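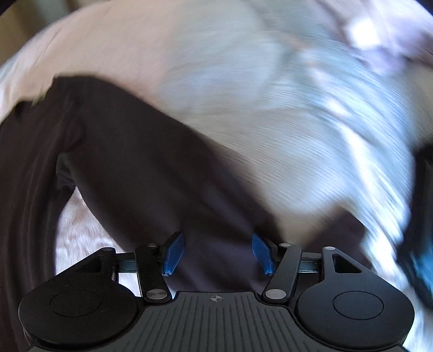
Dunkles Teil auf heller Tagesdecke. Mehr Platz als das Bett habe ich zum Falten nicht.

Seit Juli sortiere ich den Kleiderschrank aus, jeden Abend ein Fach. Heute die dunklen Sachen.

Auf der weiß-rosa Decke sieht man jeden Fussel, den Schwarz und Dunkelbraun abgeben. Danach einmal mit der Bürste drüber, dann geht es.

Die Decke ist von Mekwood, 200 cm breit. Zum Falten ist sie mir fast zu weich, der Stoff sinkt ein und die Kanten werden schief. Auf dem Tisch ginge es besser – der ist aber voll.

Reihenfolge bei mir: glatt streichen, Ärmel nach hinten, einmal längs, zweimal quer. Bei dickem Stoff nur einmal quer, sonst geht der Stapel wieder auf.

Was bleibt, kommt in die Box von Stiltine. 71 Liter, passt unters Bett, wenn man den Deckel ein bisschen drückt.

Was nicht bleibt, geht in eine Tüte neben der Tür. Die steht dort seit 21 Uhr und ist halb voll.

Frage an alle mit viel dunkler Wäsche: Wascht ihr die mit 700 Umdrehungen oder mehr? Ich habe bei mehr immer Knitterfalten, die auch beim Zusammenlegen nicht rausgehen.

Morgen das Fach mit den Pullovern.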